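Workov 1812 finger set for parallel grippers: my review after a couple of months

I went back and forth on these for ages. The fingers that came with my gripper were fine for blocks and not much else, and I had already burned a weekend printing my own (they flexed, a lot). The Workov set was more than I wanted to spend on two pieces of black plate and a bag of bolts, but I caved in September and put them on the arm at our shared workshop, which goes by Prarnent.

Fitting them took me most of an evening. The bolts go in easily, but the instructions are one folded sheet with drawings so tiny I ended up using my phone as a magnifier. Also, you really do have to redo your tool offset afterward! I skipped that and drove the tips straight into the table on my first move. The fingers survived, the paper on the table did not.
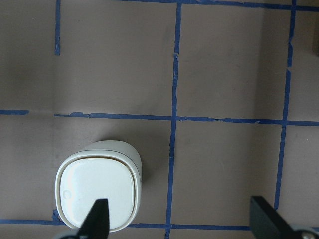
What sold me is the narrow tip. My old fingers were so blunt that anything with rounded corners would squirm away as they closed, and with these I can come in a lot closer before I commit. I've run almost 900 grabs on them so far and the bolts have needed snugging up once. I did add a drop of threadlocker after that, so take the long-term part with a grain of salt.

Soft stuff is more of a mixed bag. Plush squishes down nicely and lifts fine if you get a good fold of it, but grab too shallow and it slides right out — a grippy pad would fix that, and for this money I think one should be in the box. Akpan sells stick-on pads that are supposed to fit. I have some on order and will update this when I've tried them.

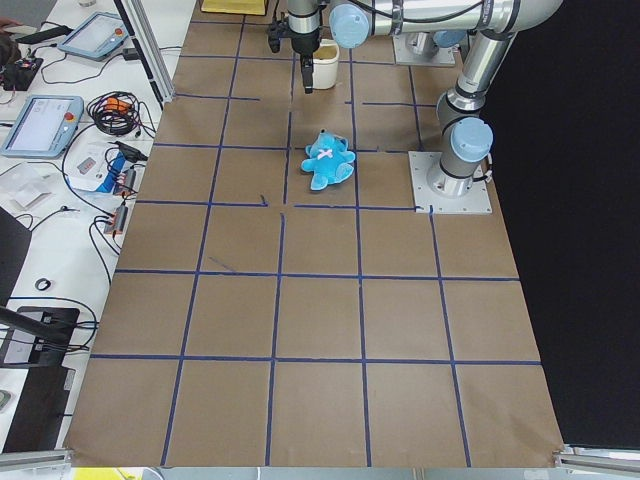 Light blue bear on the taped grid, with the gripper pointing down beside the white cup.

My other gripe is the finish. It's dark, so my vision code loses track of the tips whenever they're over something else dark, and I'd happily pay extra for a lighter version. The Uvetti set has that option, but it's a chunkier finger and I didn't want to go back to chunky.

Would I buy them again? Yes, grumbling about the price the whole way. Four stars. Get the threadlocker at the same time and check your offsets before you move anything.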